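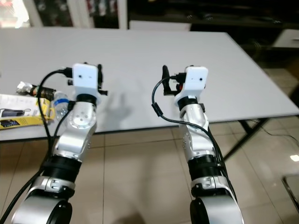

Marty Breaks With Governor's Office Over Protest Permits

Nustetville, 21/02/2023

Marcelle Marty spent four years defending the governor's record on public order. Last week, on her evening radio program, she stopped. The state's new permit rule, she told listeners, had been written by people who were afraid of their own voters, and the governor had signed it without reading past the summary.

The rule applies to any planned gathering of more than 80 people on state property. Organizers must file 31 days ahead, name a responsible party and post a bond of $540. A gathering without a permit can be dispersed after one spoken warning. The previous rule, in force until December, set a ten-day notice period and required no bond.

Marty's objection is procedural. The rule was issued as an emergency order, which lets the governor's office skip the public comment period. State law defines an emergency as an immediate threat to health, safety or property. The order cites the march in Clunport, where 2000 people blocked the harbor road for most of an afternoon. The county sheriff's report on that march lists two citations, both for parking.

The governor's office has not disputed the report. Its written reply says the order was "a measured response to a changed situation" and that a permanent version will go through the normal process. No date is given for that.

The break matters inside the party because of who listens. Marty's program carries well in the Donon valley, where the governor won by a narrow margin and where three members of the state house are up for election next year. Two of them have asked for a hearing on the order. The third, Representative Ramanauskas, has declined to comment — his district includes Clunport, and he spoke at the march.

An emergency order lapses after six months unless the legislature extends it. Extension takes a simple majority in both chambers. The senate would probably pass one. In the house, the majority is four seats, and a vote would put members on record before the primary.

A court challenge is the other route. A lawyer for the march organizers said a complaint was being drafted and would address the bond first, then the use of emergency powers. Similar bonds have been upheld in some places where a waiver was offered to groups unable to pay. The order contains no waiver.

Marty has said she will not campaign against the governor. She has invited him onto the program twice since the broadcast, and his office says the requests are under review.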